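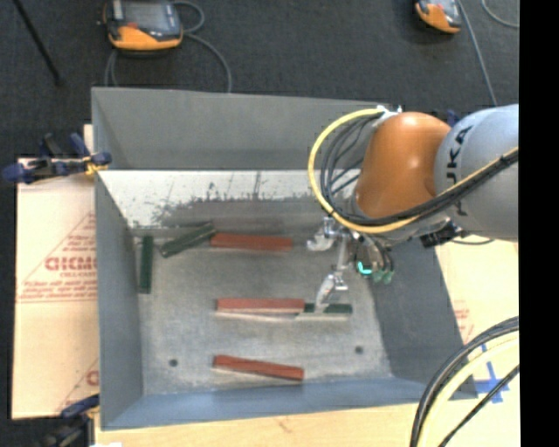

Greifversuch mit roten und grünen Blöcken in der Metallwanne, Arbeitsplatz bei Bokance

Über uns

Bokance sammelt Beispiele für lernende Greifsysteme. Wir stellen einem Roboterarm eine Aufgabe, zeichnen auf, was er dabei tut, und liefern die Aufzeichnungen an Leute, die damit ein Modell trainieren. Mehr machen wir nicht. Wer auf dieser Seite das Wort Revolution sucht, kann sie wieder schließen.

Wir sind neun Leute in Wirstead. Die meisten von uns haben vorher Anlagen in Betrieb genommen, also Maschinen, die genau eine Sache können und sie jeden Tag gleich machen. Aus dieser Zeit stammt unser Misstrauen gegen alles, was angeblich von selbst lernt. Wir haben es behalten, obwohl wir inzwischen davon leben.

Warum Blöcke

Besucher fragen regelmäßig, warum bei uns so einfache Sachen in der Wanne liegen. Sechs längliche Blöcke, zwei Farben, schräge Wände, ein zerkratzter Boden. Das sieht nach wenig aus. Ein Block, der dicht an der Wand liegt, ist für einen Greifer aber eine andere Aufgabe als derselbe Block in der Mitte, und zwei Blöcke, die sich an den Enden berühren, sind noch einmal etwas anderes. Solange ein System daran scheitert, interessiert uns nicht, ob es in einem Werbefilm eine Tasse einräumt.

Die Kratzer bleiben übrigens drin. Eine frisch lackierte Wanne ergibt schönere Bilder und, nach unserer Erfahrung, schlechtere Daten. Im Betrieb eines Kunden ist auch nichts frisch lackiert.

Wie wir arbeiten

Ein Durchgang besteht bei uns aus 300 Greifversuchen. Danach wird neu gelegt, von Hand, und zwar nach Plan. Am Anfang haben wir die Blöcke einfach hineingeschüttet und das Zufall genannt. Bei der Auswertung von 556 Aufzeichnungen fiel auf, dass die Blöcke viel zu oft in ähnlichen Lagen landeten. Der Zufall war also keiner, und die Serie war für den Zweck, für den sie bestellt war, unbrauchbar. Wir haben sie dem Auftraggeber nicht berechnet und führen sie intern weiter als Warnung.

Fehlgriffe werden mitgeliefert. Darüber gibt es mit fast jedem neuen Kunden eine Diskussion, weil eine Sammlung mit vielen gelungenen Griffen besser aussieht. Ein System, das nie einen misslungenen Griff gesehen hat, kennt aber auch keinen, und dann steht der Arm in der Halle und schließt die Finger um Luft. Wir kennzeichnen jeden Versuch als gelungen, misslungen oder strittig. Die strittigen sieht sich eine zweite Person an. Einigen sich beide nicht, bleibt der Versuch strittig und geht so in die Lieferung.

Was wir nicht versprechen

Wir versprechen keine Erfolgsquote. Die hängt am Modell, am Greifer, am Licht und an Dingen, die wir selbst erst hinterher verstehen. Wer uns eine Zahl für seine eigene Halle abverlangt, bekommt keine.

Wir glauben auch nicht, dass mehr Daten jedes Problem lösen. Das ist geschäftlich ungeschickt, denn wir verkaufen Daten. Trotzdem haben wir schon Anfragen mit dem Rat beantwortet, lieber ein Blech zu biegen und die Teile geordnet zuzuführen. Ein gebogenes Blech braucht keine Nachschulung.

Und wir behaupten nicht, dass unsere Arme etwas verstehen. Sie wiederholen, was in den Beispielen steckt, manchmal erstaunlich gut und manchmal mit einer Sturheit, die jeden Lehrling die Stelle kosten würde. Ob daraus einmal etwas wird, das den Namen Intelligenz verdient, diskutieren wir gern beim Mittagessen. In Angebote schreiben wir es nicht.

Womit wir zusammenarbeiten

Mit Pakzad verbindet uns ein gemeinsames Format für die Aufzeichnungen. Es ist nicht elegant, aber beide Seiten können es lesen, und das war vorher anders. Das laufende Projekt heißt Premstead und beschäftigt sich mit länglichen Teilen in tiefen Behältern - einem Fall, den viele für erledigt halten. Wir halten ihn nicht für erledigt. Die Ergebnisse stellen wir im Dezember zusammen, auch wenn sie mager ausfallen sollten.

Besuch und Anfragen

Den Arbeitsplatz zeigen wir nach Absprache. Bringen Sie gern ein Teil mit, an dem Ihr bisheriges System gescheitert ist, und am besten auch ein paar Exemplare davon mit Grat oder Delle. Mit Präsentationen können wir weniger anfangen.

Für eine Anfrage brauchen wir die Abmessungen der Teile, die Form des Behälters und eine ehrliche Angabe, wie die Teile heute hineinkommen. Eine Antwort kommt schriftlich und kann auch aus einer Absage bestehen.

Stand dieser Seite: Freitag, 29. Mai 2020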